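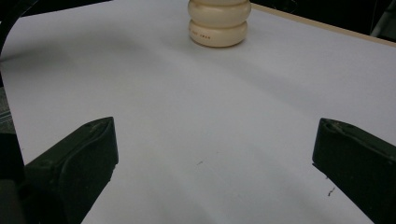

Okay, small thread on what I've been up to with hand-held grippers, because I'm very happy with this week's numbers!

The question: if people collect the grasping demos by hand, with a camera riding on the gripper, how much does the approach matter? Everybody (me included) used to start recording with the fingers nearly on the object.

So Eilidh Rankin and I made two sets, 800 demos each. Set A starts close. Set B starts well back, fingers open, with the object small and far off across the table.

Same 14 objects in both, same training recipe, same arm at test time. We changed where the recording begins and left everything else alone.

Result: with the object placed somewhere new, the policy trained on B picked up more than 20 percentage points better than A. I reran it 3 times with fresh seeds and the gap stayed put. I may have yelled in the hallway.

My guess is that A never learns to steer. It has seen the last few inches over and over and has no idea what to do from farther out. Rhona MacAulay thinks it's mostly the extra variety in viewpoint, and she could well be right. We're testing that next.

Caveats: one table height, rigid objects only, and tall stacked shapes are still harder than short ones for both sets.

Writeup should be ready in March. Questions welcome, I love talking about this stuff!

Tagged: robot learning, grasping, lab notes

Search posts

Contact | © 2018 Wilma Kerr | Back to top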